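Notebook – Student Records and Ceremonies Office, Fletida Campus
February 2022, Wednesday. Entry on the planning of the June graduation exercises.

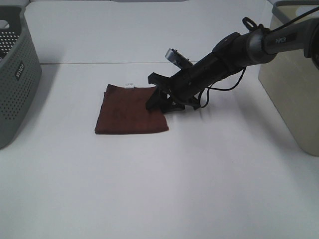
Maroon cloth on the white table, label at the top edge.

Purpose of entry: to record the state of the degree list, the seating plan and the name-card trial before the file passes to the printing office.

Degree list. The registry extract was run this morning. It contains 436 candidates for the bachelor's degree who have filed an intent to graduate. Of these, 15 have an open item on their record, mostly transfer credit that has been approved by a department but not posted. The open items have been sent back to the departments in one batch. Candidates with open items remain on the list and keep their place in the seating order. They will be marked in the margin of the working copy and the mark will be removed before printing.

The extract still sorts hyphenated surnames incorrectly. The same fault was entered in this notebook last year. A corrected sort was done by hand and saved under the Korko folder with the word SORTED in the file name. Please use that copy. The unsorted copy has been left in place for the audit trail and should not be edited.

Degree titles. Two departments have changed the wording of their degree since the last ceremony. The new wording applies to students who entered under the new catalog only. The list therefore carries both forms, and the reader at the podium does not announce the title individually, so no change to the script is needed. The diploma order does need the distinction. Check column F against the catalog year before release.

Venue. Jokano Hall is confirmed. The hall office has supplied a revised floor plan with the center aisle moved toward the stage-left side to make room for the wheelchair ramp. Candidates will enter by the rear doors and leave by the side door nearest the ramp. The old plan had them leaving by the rear doors, and the marshals' sheet still says so. Marshals' sheet to be rewritten.

Guest tickets. Allocation stays at 2 per candidate at first release. Unclaimed tickets go to the waiting list after the rehearsal. Several families have asked for more at this stage and have been given the standard reply. The standard reply was reworded today, as the earlier text referred to the old hall and gave the wrong parking lot.

Name-card trial. Each candidate hands a card to the reader on reaching the stage. Last year's cards were printed on coated stock and the readers reported glare under the stage lights. A trial set was printed on uncoated stock in two type sizes. The larger size is easier to read at arm's length, but long names run to a second line and the pronunciation note is pushed close to the bottom edge. A narrower typeface was tried and rejected. Decision for now: larger size, pronunciation note moved to the top line, and the degree code dropped from the card altogether. The readers do not use it.

Pronunciation notes. The web form lets candidates type anything they wish, and the results vary. Some are very helpful. Others repeat the spelling of the name. Where the note adds nothing, the candidate should be sent the recording link used by the Ngau campus, which has agreed to share it. The wording of that message is in draft – please do not send it until the link has been tested from outside the network.

Budget line. The balance in the ceremonies account stands at $3725 after the deposit on the hall. Programs, cards and the sign-language interpreters are still to be charged. The interpreters must be booked first. If the account runs short, the program can be printed without the inside color page, as was done before.

Rehearsal. Time not yet fixed. The hall office has offered a morning or a late afternoon. The morning conflicts with final examinations in the sciences, so late afternoon was requested. No answer at the time of writing.

To do:
Send column F to the catalog office for checking.
Rewrite marshals' sheet with side-door exit.
Print second card set with note on top line.
Test recording link.
Request written quote for interpreters.
Ask hall office again about the lectern height. The figure on the plan does not match the lectern.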